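About us

Pruralar is a small shop and workroom selling plain things for the table: cups, coasters, trays and the odd jug. We started with a market pitch and a folding table. Now we have a unit with a proper door, a packing bench that runs the length of one wall, and shelves that we put up ourselves and have had to put up again since.

We sell to homes, cafés, nurseries and village halls. Some people buy one cup. The largest order we have sent out was 3000 cups, and it took over the whole floor for the better part of February.

What we sell

There are three ranges, and each has its own name.

Fanau is the plastic cup range. The cups are light and stack well, and they come in bright colours. They are meant for everyday use at home, in the garden and in places where a lot of cups get washed at once. We sell them singly, in fours and in boxes of 20.

Bozkurt is the felt range: coasters, pot mats and the round pads that go under plant pots. Most are grey. We have tried other colours over the years and still do a dark green one, but grey is what people reorder.

Mutano is the range of trays and stands. It is the smallest of the three and the slowest to make, so there is sometimes a wait. If a tray is out of stock the page for it will say so, and you can leave your email address to hear when it comes back.

How we choose things

We use everything here before it goes on sale. New cups go into the kitchen at the back of the unit and are used for tea, squash, soup and pens. A cup has to be easy to hold with wet hands, and it has to stand firmly when it is half full. Rims get a lot of attention, as a rim that feels sharp or thick will put people off a cup for good. We also look at how a cup comes out of the stack. If two of them stick together after washing, the design goes back.

Felt is tested in a simpler way. We put mugs on it, spill things on it and leave it on the windowsill to see if the colour holds. We turned down 51 samples before settling on the felt we use now – some shed, some curled at the edge and a few smelt odd when damp.

The table we use for checking is pale and plain. Marks and specks are easy to see on it, and colours look much as they will in most kitchens. A bright blue cup and a speckled grey disc sit on a pale surface. 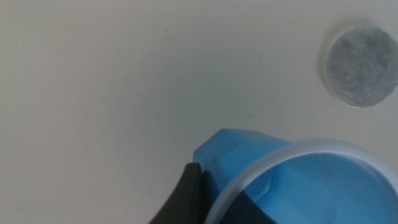

How orders are packed

Every order is packed by hand at the long bench. Cups are looked over inside and out, wiped with a dry cloth and stacked with a sheet of paper between each one. Coasters are tied in a bundle with cotton tape. Trays go in last, flat against the side of the box, so that nothing heavy sits on top of them.

We keep our packing to card and paper. Boxes that come to us from suppliers are used again if they are sound, so your parcel may have somebody else's label under ours. Small orders normally leave within two working days. For more than 200 cups, please allow a week, and tell us the date you need them by when you order.

If something is wrong

Send us a photo and your order number and we will replace the item or refund it, whichever you prefer. There is no need to post back a damaged cup. If you have changed your mind, unused things can be returned within 30 days in the box they came in.

We also sell seconds. These are cups with a small mark or a slight difference in colour, and felt pieces that were cut a little off round. They work as well as the others and cost less. They go on the seconds page when there are enough to fill a shelf, and they are not kept back for anyone.

Looking after your things

Fanau cups can be washed by hand in warm soapy water with a soft cloth. Scouring pads will dull them. Let them dry before stacking.

Bozkurt felt should be brushed when dry, or dabbed with cold water if there is a stain. Dry it flat and away from a radiator. It does not go in the washing machine.

Mutano trays need a wipe with a damp cloth and then a dry one.

Visiting and getting in touch

The unit is mainly for making and packing, but you can collect an order or come and see the colours if you write to us first. There is a step at the front door and a level way in from the yard – let us know which you need and we will have it open. Parking is in the yard.

Email is the best way to reach us. We answer in the order messages arrive, usually by the next working day.

Page last updated 20 February 2021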